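Reading time: 2 min
Last updated: November

4. Placing the mug and spoon rest

These steps apply to the Rostwood two-block spoon rest on a level table. The table must be wiped and dried before the blocks are set down.

4.1 Set the rear block lengthwise, left to right.
4.2 Set the notched block in front of it, notch facing up. Leave 70 mm between the two.
4.3 Place the mug to the left of the blocks, handle pointing away from them. Keep the space between mug and blocks clear.
4.4 Fill the mug and stop short of the rim.
4.5 Lay the spoon front to back, with its bowl on the rear block and its handle in the notch.

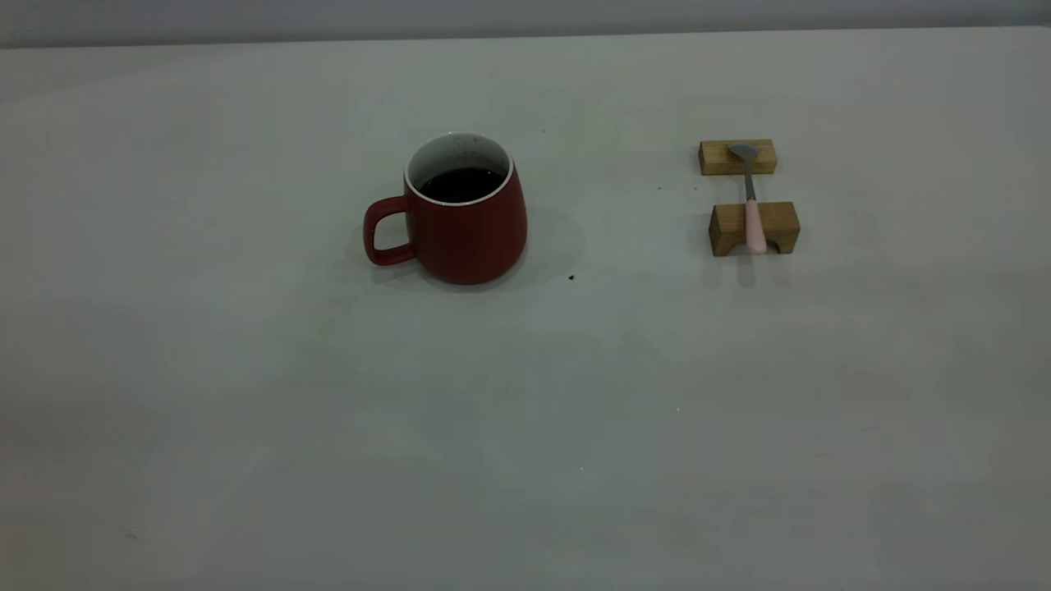 4.6 Check that the spoon does not rock. If it does, move the front block until the handle sits fully in the notch.

NOTE: The blocks are untreated. Wipe with a damp cloth and air dry. Do not soak.

CAUTION: Hot liquid. Do not slide the table while the mug is full.

5. Checking the surroundings

5.1 Keep curtains and loose cables at least 600 mm from the mug.
5.2 Switch off any wall fan aimed at the table before pouring.
5.3 Do not cover warning stickers on nearby cabinets.

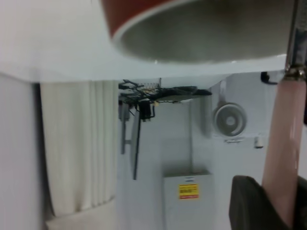
Fig. 5. Curtain, cables, cabinet and wall fan.

Contact Rostwood Support | © Rostwood | Back to top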